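Quick one tonight, kettle's on and I've got maybe 20 minutes before the little one wakes up again. She's teething. We are all teething, basically.

So it was our anniversary yesterday! Nine years. We had planned to go back to Worby, where we had our very soggy honeymoon, but obviously that's off, and the cottage people were lovely and moved the booking without any fuss. So, dinner at home. Arūnas cooked. I was told to stay out of the kitchen from four o'clock, which I did, mostly.

Menu: mushroom soup (good), chicken pie (very good), a lemon thing that was meant to be a tart and had to be eaten with spoons. Candles. The nice plates his mum gave us. Big one came down twice, once for water and once to ask if we were having a party without her. Well, yes love.
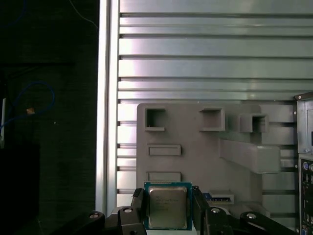 We said no presents this year and then both cheated. I got him a jigsaw, 2000 pieces, a harbour with far too much sky. He got me slippers and a card he'd made with the girls, with all of us drawn on the front. I have green hair and no neck. It's on the fridge now and its staying there until it falls off.

Then we rang Liis, who was bridesmaid and still tells the story about the cake and the car door. Forty minutes I'd put aside for that call and we went miles over. She's been furloughed and has taken up bread like everybody else. Her mum turned 62 last week and they did the singing from the end of the drive, neighbours joined in, the lot. I cried a bit just hearing about it. I cry at everything at the moment, I cried at a gravy advert.
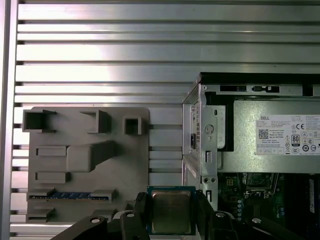
Today has been the come-down. Washing up from last night still in the sink at lunchtime, both girls grumpy, rain. The big one decided we needed to build a castle out of boxes so that was the afternoon gone. She wanted everything painted grey and three square towers along the top, open ones, a bit like the three hollow squares on that grey panel, so we cut the tops off the tea boxes and stuck them on in a row. One has already dropped off. The cat is asleep in the main bit and won't be moved, so he's king now I suppose.

What else. Firdevs next door left a bag of rhubarb on the step, thankyou Firdevs if you're reading! Crumble tomorow. Arūnas has started the edges of the jigsaw on the dining table which means we're eating off our laps until about August.

Right, she's awake. Night all x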